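椅子该推还是该抬

办公室搬到现在这层楼以后，我收到最多的抱怨和椅子有关。说椅子不舒服的人很少，多数人抱怨的是声音。早上九点，四十把带轮子的椅子陆续从桌子底下拉出来，中午推回去一次，下午开会再拉走一批，散会后又乱七八糟地停在走廊边上。楼下的租户来敲过两次门。

我的看法很简单：带轮子的椅子，挪到别的地方去的时候应该抬，不应该推。坐着的时候在桌前前后移动，那是轮子的本分，没什么可说的。可是从一个房间到另一个房间，从窗边到会议桌，很多人习惯一只手搭在椅背上，斜着身子把它拖走，我觉得这个习惯不好，值得改。

先说地板。我们这层铺的是浅色木地板，房东交房的时候刚打过蜡。不到一年，会议室门口已经磨出一条发白的道，刚好和椅子进出的路线重合。有人说是鞋底磨的，可走廊另一头走的人更多，那里没有这条道。轮子本身未必伤地板，伤地板的是轮子里夹着的东西：沙粒、订书钉、掉在地上的一小截铁丝。轮子小，压力集中，夹着一粒沙子滚过去，就是一条细线。拖的时候椅子是斜的，重量落在一两个轮子上，划得更深。

我把会议室门口的几个轮子翻过来看过，轮轴上缠着头发和线头，有两个根本不转，是在地上蹭着走的。这样的轮子，推和拖没有区别。

再说门槛。会议室和大办公区之间有一道金属压条，不高，但足够让小轮子卡一下。大家的应对办法是用力一推，椅子咯噔一声跳过去。一天跳十几次，压条松了，轮子的插杆也松了。去年我们从Pliltar订了三十八把椅子，到现在有八把掉过轮子，都是在会议室那一边用的。放在固定工位上的那些没有出过问题。我打电话去问，对方的客服先问的就是地面有没有门槛，可见这样的事他们听得不少。

反对抬的人也有理由，我认真听过。

第一个理由是重。这要看是什么椅子。带气压杆、带头枕、扶手能往四个方向调的那种，确实重，一个人搬着走过整条走廊很勉强，我也不主张硬搬。可是我们会议室里用的大多是一体成型的壳椅，细金属腿，腿下面装小轮子，这种椅子没有多重。多数人觉得重，是因为只用一只手，抓的又是椅背正中间，椅子往前一翻，腿打在小腿上，当然难受。

第二个理由是慢。一把椅子从这头抬到那头，比推过去多花几秒钟。开一次会挪六七把，也多花不了一分钟。为了这一分钟，每年请人来修一次地板，再换一批轮子，算起来并不划算。

第三个理由是，厂家既然装了轮子，就是让人推的。这一条听上去最有道理，我也想得最久。我的答案是，轮子是给坐在上面的人用的。人坐着，重量均匀压下去，几个轮子同时着地，移动的距离不过一两步。空椅子被人从上面斜着拽，走上几十步，完全是另一种用法。行李箱的轮子大，轮轴粗，是为了走远路做的。椅子的轮子不是。

至于怎么抬，我见过各种各样的办法。有人抱着椅座，脸贴着椅背，看不见路。有人把椅子倒扣在肩上，好看，但过门的时候容易刮到门框。还有人抓扶手，扶手要是活动的，抬到一半就会自己升上来，手一滑，椅子就掉了。

我觉得最稳当的还是两只手各握一边，抓住椅壳的上沿，左右对称，椅子自然垂在中间。不需要抬高，轮子离开地面一点就够了。抬得太高，胳膊累，放下的时候也容易砸。
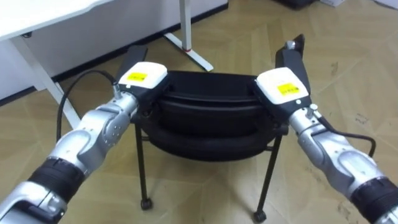 放下比抬起更要紧。很多人抬得好好的，到了地方手一松，四条腿同时砸下去，楼下听到的正是这一声。应该让一边的轮子先着地，再把另一边放平，手最后松开。做过几次就习惯了，不用特别去想。

壳椅还有一个好处，边缘是圆的，握着不硌手。有些椅子的上沿是薄板切出来的，抬一次手心一条红印，那样的椅子我也不愿意搬。所以买椅子的时候，除了坐一坐，应该也抬一抬。我在Mosquera的展厅里试过一圈，一把一把抬起来再放下，店员以为我在找标签。结果有一款坐着很好的椅子，椅背上没有一处能握的地方，最后没有买。椅子一天被坐几个小时，被挪动也有好几回，后面这件事在选购的时候几乎没有人考虑。

也有人建议干脆换成不带轮子的。我们试过，从旧办公室搬来几把四脚的Celirura，脚底贴了毛毡。毛毡用了两个月就磨掉一半，剩下的胶黏满了灰，拖起来声音比轮子还难听。可见问题不全在轮子上，在于拖。不带轮子的椅子，更要抬。

还有人建议铺地毯。地毯确实能解决一部分声音，可是会议室中午有人吃饭，汤洒在地毯上的麻烦比地板上的划痕大得多。椅垫也试过，透明的那种，放在桌子前面，边角翘起来绊人，后来都收进了储藏间。

我写这些，不是想在墙上再贴一张纸。我们墙上的纸已经够多了，关灯的、关窗的、洗杯子的，贴久了谁也不看。我们在Skidedico的合作单位办公室里，椅子摆得很整齐，地板用了多年还看得出木纹，我去过几次，没有看到任何提示。只是那里的人散会的时候站起来，顺手就把椅子提起来放回原位，新来的人看着别人这样做，也就跟着这样做了。

所以我现在的办法是自己先抬。星期天加班，我一个人把会议室里的椅子全部翻过来，剪掉轮子上的头发，把松的插杆敲紧，再一把一把抬回桌边。之后开会，我到得早一点，走得晚一点，椅子都是抬着放的。已经有两三个同事跟着改了，还有几个照样拖，从我面前咯噔一声过门槛。

门口那条发白的道，房东说要等夏天才能安排人来打磨。压条我先用螺丝重新固定了，轮子还缺三个，已经下了单。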